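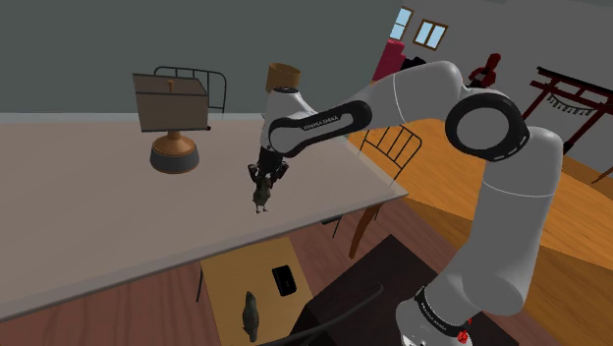 Home Blog Notes Projects About Contact

Placing things the right way up

I have spent most of this month on one small part of our pick and place code: what happens after the gripper has closed. Getting hold of an object in simulation has been fairly reliable since April. Putting it down again in a sensible way has not, and I wanted to write down what I changed before I forget the reasons.

The planner we use is called Tendard. Deolinda Barros wrote the first version and I took over the placing side from her. It takes a list of possible grasps, throws away the ones the arm can't reach, and picks the best of what is left. The score was based on two things, how well the fingers cover the object and how far the joints have to travel. Neither of them says anything about what comes next. The planner was quite happy to take hold of a figurine in whatever way was cheapest, lift it, and then find that every route to a standing position ran into a joint limit or into the table.

For a cube this doesn't matter much. For a small animal shape with a narrow base it matters a lot, as there is only one face it can stand on. If it is upside down in the fingers, the wrist has to bring it all the way round, and near a tabletop there often isn't room for the hand to do that.

The first thing I tried was adding a cost for the rotation between the grasp and the final pose. It helped a little. The trouble is that a large rotation is sometimes fine and a small one is sometimes impossible, depending on where the arm is, so the number wasn't measuring the right thing.

What I do now is solve for the placing pose at the same time as the grasp. Each candidate grasp is passed to the arm solver twice, once at the pick and once at the place, and it only survives if both have a solution with the hand clear of the table. This is not a new idea and I should have started there. I had put it off because I thought it would be slow.

It was slow at first. The collision check was running against the full mesh of everything in the room, including chairs and walls the arm was never going to touch. Vitória Peixoto suggested keeping a short list of nearby objects and only updating it when the base or the target moves. That made planning quick enough that I stopped noticing it.

I ran the new version on 628 start positions. The failures that are left fall into two groups. One is objects close to a table edge, where there are few grasps to choose from to begin with. The other is cases where both poses are fine but the path between them is not. For those I have added a regrasp step: put the object down on its side, let go, and pick it up again from a better angle. It is limited to two attempts, otherwise it can go on rolling a figurine about for a long time.

There was also a plain bug. The up direction of each model was being read from the file, and 7 of our models had been exported with a different axis pointing up. The planner was placing those exactly as asked – on their noses. I now set the up direction by hand in the object list and the loader prints a warning if it is missing.

Still to do:

- Use the same check when the target is a shelf, where the space above is limited too.
- Save the rejected grasps to the log along with the reason. At present I have to rerun with the viewer open to find out.
- Move the placing tests out of my own folder and into Grarkik, so they run each time someone changes the solver.

The last one is half done. The tests pass on my machine but four of them time out on the shared one, and I haven't found out why yet.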